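Replacing the Cartridge in a Single-Handle Kitchen Faucet
Posted by Iman Hamdy, February 21, 2019

A faucet that drips from the spout with the handle fully closed usually has a worn cartridge.

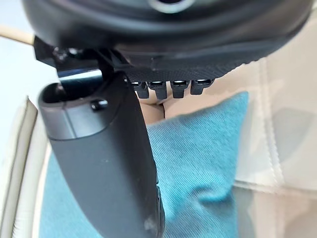
The job takes less than an hour if the retaining nut comes free. Buy the new cartridge before starting, and match it by body diameter and by the position of the locating pins. Two cartridges of the same diameter are often not interchangeable.

Tools: hex key set, adjustable wrench, flat screwdriver, needle-nose pliers, white vinegar, silicone plumber's grease.

Shut both stop valves under the sink. Open the handle to the middle position and let the line drain. If the flow does not stop, a stop valve is leaking and the main has to be closed as well.

Plug the drain. Pry off the cap on the handle, loosen the set screw and lift the handle straight up. Unscrew the dome by hand.

Turn the retaining nut counterclockwise. Scale can lock the threads - wrap the nut in a rag soaked in vinegar for 18 minutes and try again. Do not hit the wrench with a hammer.

Pull the old cartridge with the pliers and note which way it faced. Wipe the seat clean. Any grit left under the seals will cause a new drip.

Grease the O-rings lightly, set the pins in their holes and press the cartridge down until it sits flat. Tighten the nut by hand, then a quarter turn with the wrench.

Remove the aerator before restoring water. Open the stops slowly, run hot and cold for a minute each, then refit the aerator and check the base for leaks after 10 minutes.

If hot and cold are reversed, shut the water again and rotate the cartridge 180 degrees, where the pin layout allows it.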